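How to Take and Handle Sweet Potato Cuttings from Clean Stock

Growing Guides / Planting Material

Prepared by the Jiltholm Growers' Extension Service. Last reviewed 20 January 2022.

This guide is intended for growers who receive tip cuttings from the Jiltholm nursery or who maintain a small mother bed of their own. It covers selection, cutting, holding and planting. It does not cover the treatment of beds already showing virus symptoms, which should be reported to the district office before any material is moved.

What you will need

A sharp knife or secateurs
Household bleach solution, made up fresh each morning
Clean crates with drainage holes
Damp hessian
Labels and a waterproof marker
The bed register

Selecting the mother plants

Walk the bed the afternoon before cutting and mark the plants to be used. Choose vines with even leaf colour and strong growing tips. Pass over any plant with purple ring spots, puckered leaves, pale veins or stunted growth, including plants that show only one of these signs. Marked plants should belong to a single variety. Where Doketen and Cindell are grown side by side, cut one variety completely and clear the crates before starting the other, as the young tips are easily confused once they have left the bed.

Taking the cuttings

Cut in the early morning. Each cutting should be 26 centimetres long and taken from the growing end of the vine, with the lowest cut made just under a leaf joint. Dip the blade in the bleach solution between plants. Strip the leaves from the lower half and leave the upper leaves in place. Lay the cuttings in the crate with all tips facing the same way.

A well-kept bed of Doketen will supply 4000 cuttings in a season. Beds should not be cut again until new growth has covered the soil.
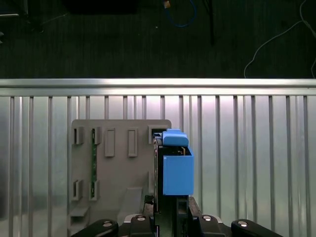 Cuttings may be held for up to two days before planting, provided they are shaded, kept damp and given moving air. Do not stand them in buckets of water, which encourages rot at the cut end. Any indoor space used for holding should have a hard floor that can be hosed and disinfected. A dark carpet of the kind seen here, with cables lying across it, is unsuitable for crates that drip, and sap and soil are difficult to remove from it. Corrugated aluminum, as in the panel below the rail, can be wiped down readily and makes a serviceable lining for a holding bench. Whatever surface is chosen, wash it between batches and allow it to dry.

Preparing the ground

Form ridges before the cuttings are taken. The soil should be loose to the depth of a spade and free of old vines and roots, which carry both weevils and disease. Remove volunteer sweet potato plants from the margins as well. If the previous crop was sweet potato, choose another field.

Planting

Water the ridge the evening before. Set each cutting at a slant with at least three leaf joints below the soil, and firm the earth around it by hand. Water again on the same day. Replace failures within two weeks, using cuttings from the same batch. Growers supplied under the Pop scheme are expected to reach a 95 per cent take and should contact the office if a planting falls short of this.

Records

Enter each batch in the register on the day it is cut. The entry must show the variety, the bed, the number of cuttings and the field planted. Batch numbers run on from the last nursery entry, and growers collecting from Jiltholm in August should begin their own sheets at 1327. Completed sheets are to be returned with the empty crates.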